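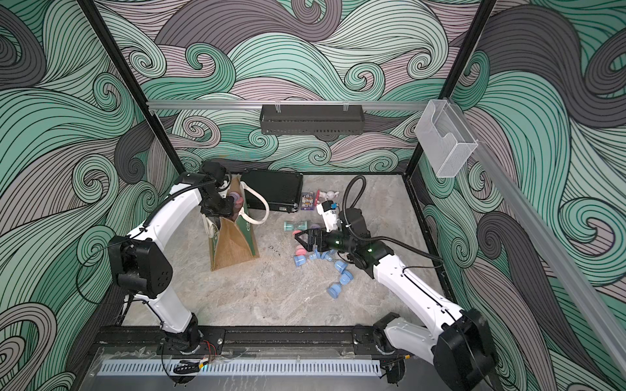 Seasonal packing shed job, does my employer have to pay for waiting time?

Posted by Kusum Thakur, 24 August 2025

Hello everyone, I hope this is the right board. I work at an apple packing shed outside Vedell, and this is my second season there. We are told to be in the yard at 6 sharp, but on a lot of mornings the first truck doesn't come up from the orchard for a good while, and we aren't allowed to clock in until it does. We can't go home, we can't sit in our cars (the supervisor wants us where she can see us), and we just stand there with our coffee. Last week I lost 2 hours that way. When I asked, I was told that's how farm work has always been. There's no union at our place. Is it really allowed? I like the people and I'd hate to make trouble before the season ends in November.

Ravindra Maurya

Hi Kusum, and welcome! I was a shop steward at a cannery for a long time, so this one is close to my heart. The usual test is whether you're free to use the time for yourself. If you've been told to be there at a set hour and you have to stay where the supervisor can see you, that sounds to me a lot like "engaged to wait," and that time generally counts as hours worked. Farm rules do differ from state to state, and overtime is a whole other kettle of fish, so please call your state labor department and ask about your exact job. Packing sheds sometimes fall under different rules than picking, especially if the fruit comes from more than one grower.

In the meantime, get a little notebook and write down when you arrived, when you clocked in and who told you to wait. Do it the same day. Keep your pay stubs with it, and keep the whole lot at home. Going together with a few coworkers is also a lot less lonely, and talking about pay among yourselves is protected in many jobs, though farm workers aren't always covered, so ask about that on the same call.

Grigore Pascu

Same thing at my old place. We complained and they moved the start time back. Didn't get any back pay but I never filed for it either.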